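I owe you all a post about the slipping problem, so put the kettle on, it's a bit of a saga (and a slightly embarrassing one).

For anyone new: I've been recording pick-up demonstrations with a hand-held gripper, squeezing the trigger myself, so that the arm can learn from them later. Little household bits, in and out of a cardboard box. I'd got to 368 recordings and was feeling very pleased with myself. Then Rebecca Cattaneo had a look through the logs and asked why the finger width kept creeping inwards while I was supposedly holding still.

Creeping! I hadn't noticed a thing. I went back to the car key, all those hard edges and a slim thing to hold on to, and squeezed as gently as I could. 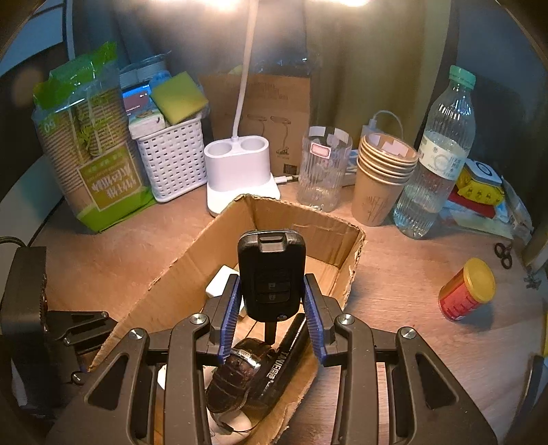 **Filed under: Faults & fixes**

So, the fault. One of the pivot screws had worked itself loose, only a smidge, and the linkage had a tiny bit of play in it. With something fat you'd never know. With something thin the fingers lean, the grip goes lopsided and the thing starts to turn. I dropped the key 4 times in one evening and blamed my own tired wrist every time, which tells you how good I am at debugging after supper.

Worse, the log doesn't know the fingers are leaning. It writes down a lovely confident number that's 2 millimetres out. Feed that to the arm and it'll close too far on everything, and that's how you crack a watch glass or nip somebody's finger.

I tightened all the screws, added a dab of threadlocker (keep it well away from the plastic, please, it can make some plastics go brittle) and started again with the box walls, going in slowly from the side.

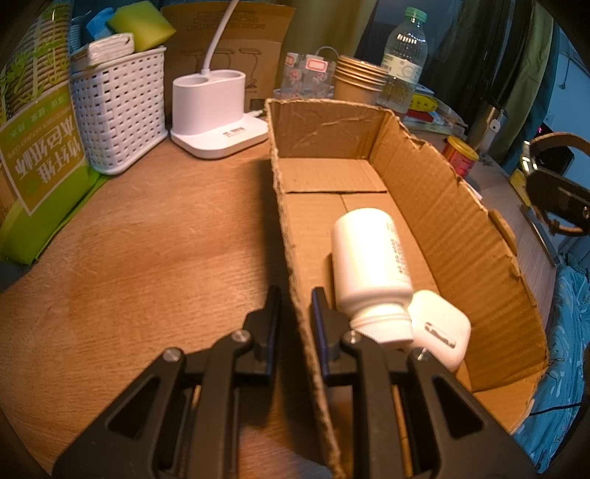 Nermin Yüksel reckons I should check the zero before every batch, fingers fully shut, and write it on paper. She's right and I'm doing it. She also wants me to bin all the old recordings, and there I'm still sulking. I think the early ones might be fine, but I can't prove it, so for now they're in a folder called "dodgy" and the arm isn't getting any of them.

Next job is finding a torque driver small enough for these screws. If you've got one you like, tell me in the comments!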